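Moving a Broltness cell library to the new Zaltov format

Posted March 24, 2026 by Colm Mac an tSaoi

I put this job off for most of February and then did it in one long afternoon, so if you've been ignoring the migration notice in Broltness as well, have a go at it with me. You need Broltness itself, the Brinex command line tools and a library in the old format. Mine has 3942 cells in it, a lot of them inherited, and a fair few I wouldn't admit to having drawn.

Before you start

Take a copy of the whole library folder, including the hidden index file, and put it somewhere Broltness can't see. I mean outside the search path altogether. I left my first copy one folder up and the program cheerfully loaded both, so every cell showed up twice and I spent my coffee break working out which set I was editing.

Then open the library manager and close any layouts that are still checked out. The converter will skip a locked cell without stopping, and all you get is one grey line in the log.
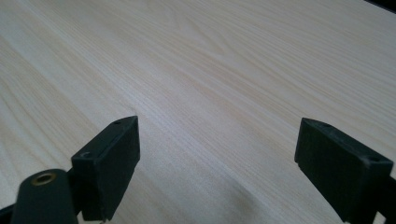 Step 1: Check the grid

Old libraries could have a different grid for each cell. Zaltov wants one for the lot. Run brinex grid-report on the folder and read the summary at the bottom. If it gives you a single value, lovely, skip ahead. Mine gave me two, thanks to a batch of pad cells that came from another group years ago (you know the sort).

You can let Brinex snap everything for you with the snap option, but please do it on the odd cells only. Snapping the full library moved some of my curved waveguides by a hair, enough to open a gap where two bends met.

Step 2: Sort out the layer map

Export the layer map from Broltness as plain text and open it in any editor you like. Look for layers with the same number and different names. The old format put up with that and the new one won't. I had 12 of them! Most were leftover marker layers that I just deleted, and I renamed the rest by hand. Save the file in the same folder as the library and call it layers.map, all lower case.

Step 3: Run the conversion

Now run brinex convert with the library folder first and an empty output folder second. If you have a big library, set the batch size to 2000 or the memory use gets silly on an ordinary laptop. Mine went through in two batches and I had time to hang the washing out.

The log goes in the output folder. Search it for the word "skipped" and make a list of whatever comes up. I had one cell still locked, which I unlocked and converted on its own with the cell option. 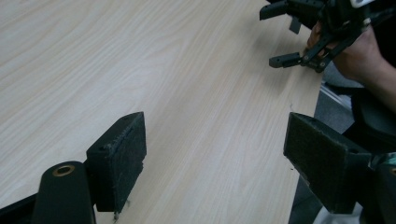 Light wood tabletop with black gripper parts

Step 4: Fix your scripts

Parameterised cells come across fine, but any script that calls them by the old path will break. The new path puts the library name first and the category second. I did a search and replace through my scripts folder and then ran the Dobos checker over it, which found a path I'd built out of three bits of string and forgotten. Error 1321 is the one you'll see most. It only means the cell name wasn't found, so check the capitals before you go hunting for anything grander.

Step 5: Compare before and after

Pick a top-level layout you know well, open the old and new versions and run the difference tool layer by layer. Text labels may come out in a slightly different spot, and I've left mine where they landed. Any difference on a drawing layer needs looking at, and nine times out of ten you'll be going back to the grid in step 1.

I'm keeping the old library until the next tape-out is done. I've yet to try any of this with encrypted cells, so if you have some, leave a comment and tell me how you got on.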